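Stevville Community Help
Board: Robotics and Automation Research
Topic: Reporting a result from hand-held gripper demonstrations

Posted by arkside_lab_desk, October 2020

Our group at Arkside is preparing a short report on a learning method and would appreciate guidance on how the main result should be stated. Demonstrations are recorded with a hand-held gripper that carries its own camera. An operator moves the gripper by hand over a tabletop, and a policy is later trained on the recorded video and the recovered motion of the tool. The trained policy is then run on a fixed arm fitted with the same style of fingers.

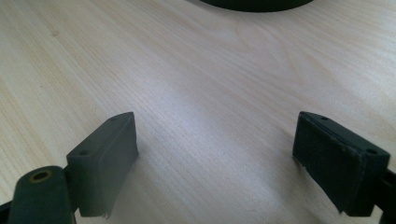
The training set contains 535 demonstrations. We evaluated the policy in 64 trials at each of 3 starting distances between the gripper and the target object. Performance is good at the two nearer distances and falls sharply at the farthest one. One colleague wishes to report a single success rate over all trials. Another believes the farthest distance should be left out, on the grounds that the target is barely inside the camera's view when the trial begins. Neither approach seems fully satisfactory. Which is considered acceptable practice, and is there a known remedy for the drop in performance?

Posted by plultham_methods

Please do not leave out the farthest distance. It was part of your test plan, and a reader who wishes to use the method will need to know where it stops working. The usual practice is to give a separate success rate for each starting distance, with the number of trials stated beside it and an interval for each rate. A combined figure may follow, provided it is clearly marked as combined.

With regard to the cause, I would ask what the policy can learn from the first images of a demonstration. With a camera mounted on the tool, the fingers take up much of the lower part of the view, and a distant object may show only its lower rim at the top edge.
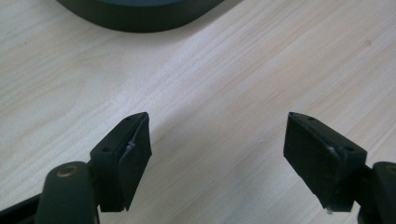 A policy that receives one image at a time has very little to act on under those conditions. It may have learned that an open gripper over bare table should move forward, and this will succeed only when the object happens to lie straight ahead. Two checks are recommended before any retraining:

First, sort your demonstrations by how much of the target is visible at the start. If few of them begin with the target at the edge of the view, the training set does not cover the condition you are testing.

Second, give the policy a short history of images and repeat the farthest trials without changing anything else. In our own work with the Stanciu test set we retrained on a subset of 262 demonstrations with image history added, and the gap between near and far starts became smaller. It did not close. We reported both versions in the same table.

Kindly also state the condition of the finger pads. Pads that are worn or lifting at the edge can change how an object is held, and a failed grasp should be recorded separately from a failed approach.

Posted by bench_user_east

Get a wider lens. We had the same problem and that fixed most of it.

Posted by arkside_lab_desk

Thank you both. The rates will be reported by distance, and approach failures will be listed apart from grasp failures. A wider lens would require us to record the full set again, and this cannot be scheduled before December. The image history test can be run on the existing recordings, and we will post the table to this topic when it is complete.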